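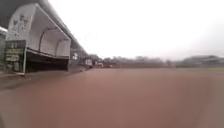 Using the Track at Gramness Field: Your Questions

When can I come and run?
The gates open at 6:30 a.m. and we lock up at dusk, so closing time moves with the season. School groups have first call on the track until 3 p.m. during the term, but they rarely need every lane, and you're very welcome to ask the teacher if there's room for you.

Do I have to be a member?
No, and please don't let that put you off! Members of the Altent and Laron running clubs get their own evening sessions, but everyone else can walk, jog or sprint free of charge the rest of the day.

What should I wear on my feet?
Ordinary running shoes are perfect. Short spikes are fine too, though we do ask you to change out of them before you go up into the stand.

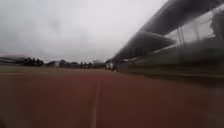
Gramness, August

Is the grass in the middle open?
It is, mostly. We reseeded part of the infield this summer and we'd love for it to get a decent start in life, so if you see a rope, kindly go the long way around it. Stretching, picnics and lying flat on your back after a hard session are all allowed on the rest.

Which lane should I use?
Faster runners take the inside and everybody else spreads outward. If you're walking with a friend and chatting — and plenty of us do — one of the outer lanes is the friendliest choice. 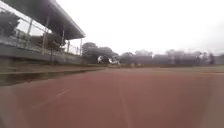

Strollers can go out there as well, by the way, and so can wheelchairs and little ones learning to run. Bikes, scooters and dogs have to wait outside, I'm afraid, even the very well-behaved ones.

Can my family sit and watch?
Of course. The grandstand seats 600 and is open whenever the track is, unless there's a meet on, in which case you may need a ticket. Bring a cushion if you plan to stay for a long afternoon.
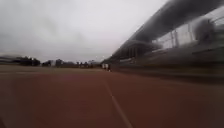 Gramness Field Guide, Issue 13

How do I book for a sports day?
Pick up a form at the Masson Road office, and try to get it back to us a month ahead. Spring dates go quickly, and we do hate turning a school away.

I left something behind. Who has it?
Try the office first — we keep water bottles and jackets until the end of the season.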